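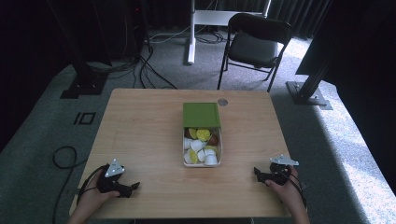

Doina Nikolovski had kept the box for two winters before she asked anybody what to do with it.

It was a clear plastic box with a green lid, the kind that you buy for sandwiches or for screws. At first it lived beside the coffee machine in the kitchen of the Stellalville hall, and the used capsules went in it because the council bin did not accept them. Later other things went in as well. People who are standing with a small thing in the hand and no pocket will put it in the nearest box. So there were yellow caps, and a few brown bits whose origin she did not know, and always the white capsules, which looked like tiny cups for a doll's tea.

Her husband had drunk this coffee. He had been the one who brought the machine to the hall, in the boot of the car, wrapped in a beach towel. When he died, in June, the machine continued. Doina came in the mornings to open the windows and she would make one coffee and rinse the capsule under the tap and put it in the box, and she did not think very much about it.

Then the lid would not close any more.

"You must throw it away," said Kastriot Nikolaidis, who had the key to the back room and therefore opinions about everything in it. "It is rubbish, Doina. I say this as a friend."

"It is not rubbish. It's only small."

"Small rubbish."

She carried it into the big room, where the light was better, and put it on the pale table. The curtains were drawn at the far end but the morning came in at the right side anyway and lay on the carpet in patches. She pulled the black folding chair near, then did not sit on it. She opened the green lid and let it fall back.

It is strange to look into a box that you filled yourself. She had expected to see two winters. What she saw was the top of them, the most recent weeks, and these had nothing of her husband in them at all. He was at the bottom, if he was anywhere.

Kastriot stood with his hands in the pockets of his cardigan.

"What are you looking for?" he asked.

"I'm not looking for something. I want to put them in order."

"In what order?"

She did not have an answer, so she told him that the gutter was dripping again over the side door. He went out to see the gutter. He was a man who could always be sent to a gutter.

Melati Gunawan came in while he was gone. She was nineteen and she rented the hall on certain mornings for her dance practice, and she always arrived too early, with wet hair and a banana. She had been in Stellalville for less than a year. She looked in the box with real interest, in the way that children look in the drawers of their grandmother.

"Oh, you save the pods! My aunt does this. She grows chillies in them."

"In these?"

"She makes a hole in the bottom, and then a bit of soil. When the plant has four leaves she moves it to a bigger pot. She has a whole balcony. It's a bit of a jungle, her neighbour complained." Melati ate the end of the banana. "What are the yellow ones?"

"Caps."

"From what?"

Doina took one between two fingers and turned it over. She had seen these caps so many times that she had never looked at one of them. It was a very cheerful yellow. She remembered now that Panagiotis Mujić used to repair things in this room, before his knees, and that he left parts everywhere, and that her husband used to walk behind him and collect the parts and scold him. You will kill somebody, Panagiotis. Somebody's grandmother will step on this and fly to the moon. And he would drop whatever it was in the box, because the box was near.

"I think my husband put some of them in," she said.

Melati did not say that she was sorry, and Doina was grateful for it. The girl only pulled the box a little closer to the edge of the table.

"Should we take them out?" she asked. "I can help. I have half an hour before the others come, and they're always late."

They laid a newspaper on the table. It was the Lakbridge paper, from some week in the autumn, with a photograph of a ferry. Melati wanted to tip everything out at once, and Doina said no, and they took the things out by hand. The capsules went on the ferry. The caps went on the weather. For the brown pieces they could not find a name, so they put them on the death notices, and when Doina noticed where they were she moved them to the sports.

It went slowly. The capsules had caught inside one another and some had to be twisted apart. There was a smell of old coffee, not bad, a bit like a cupboard in a holiday house. Melati talked the whole time. She talked about the dance, about the bus, about a job she had applied for at Dela Peña, the bakery by the lake, where they had asked her in the interview what kind of bread she would be.

"What did you say?"

"I said a bun. I panicked."

Doina laughed, and it surprised her how loud it was in the empty hall.

Near the bottom the capsules changed. She saw it before Melati did. The ones on the top were all white and rinsed clean, for Doina rinsed them. Down here they were stained and some still had dry grounds inside, hard as a biscuit. He had never rinsed a capsule in his life. She had asked him perhaps a hundred times, and he had said yes, yes, and thrown it in dripping, and the box had got flies, and they had quarrelled about the flies on the way home and were still quarrelling when they passed the cemetery.

She held one of them for a while. There was a brown ring on the inside, where the coffee had dried.

"That one's gross," said Melati kindly. "Do you want me to wash it?"

"No," said Doina. "Leave it, please."

Kastriot returned with leaves on his sleeve. He reported that the gutter was not dripping, that it had never been dripping, and that somebody should be ashamed. Then he saw the newspaper and came closer. He took off his glasses, cleaned them on the cardigan, and put them on again.

"This is Panagiotis," he said, pointing to a yellow cap. "From the time with the lamps. You remember the lamps?"

"I remember that they did not work."

"One of them worked." He touched the cap with his finger so that it rolled across the weather and stopped at the fold. "He asks for you, you know. Panagiotis. He asks every time, does Doina still open the windows."

"And what do you tell him?"

"I tell him go and look for yourself. But he can't manage the steps at the front."

"There is the side door. It has no steps."

"I said this to him. He says a man does not go in by the side door to a hall where he repaired the lamps."

"He repaired one lamp," said Doina.

The other dancers began to come, with their bags and their loud shoes, and the table was needed against the wall. So everything had to be put somewhere in a hurry. Melati asked if she could have the clean capsules for her aunt. Doina said yes, take them, take all of them, and Melati filled a bread bag and tied the top in a knot. Kastriot put the yellow caps in the pocket of his cardigan and did not explain it. The brown pieces stayed on the sports page, and Doina folded the paper over them and carried the parcel to the bin. After so much thinking it took a moment only.

In the box there remained the dirty ones. She counted them afterwards, at home at the kitchen table, with the radio on low. There were 167. It was a lot of coffee for one man to drink in a hall, and the doctor had told him one a day.

"You liar," she said to the box, but not angrily.

She kept it on the windowsill that night. In the morning she drank her tea and looked at it, and then she took the bus instead of walking, with the box on her knees, and the green lid closed now without any force. A woman across the aisle, Nermina Softić from the post office, asked if she had been baking.

"No," said Doina. "It's coffee."

"Oh, lovely," said Nermina, who had her own parcel to hold.

Panagiotis lived in the yellow building behind the Fundik warehouse, on the ground floor. It took him a long time to come to the door. He had got thinner, and he wore a proper shirt with a collar, as if he had been waiting for someone from the bank.

"Kastriot was here," he said, before she could speak. "He emptied his pocket on my table and went away again. He said there was one that rolled. What does it mean, there was one that rolled? Is he ill?"

"He's the same as always."

"Come in, then. Watch your foot, I have things on the floor."

He did have things on the floor. There was a radio without its back, and a tin of screws, and a long wire going under the sofa. Doina stepped over the wire. She looked for a place to set the box, and there was none, so she moved a pair of pliers and a saucer, and put it down next to the yellow caps.

"Somebody's grandmother will step on this," she said.

Panagiotis looked at her for quite a long time. Then he went to the kitchen, slowly, with one hand on the wall, and she heard him fill the kettle.

"I have only the powder kind," he called. "Is it all right?"

"It's all right," said Doina, and she bent down and began to wind up the wire.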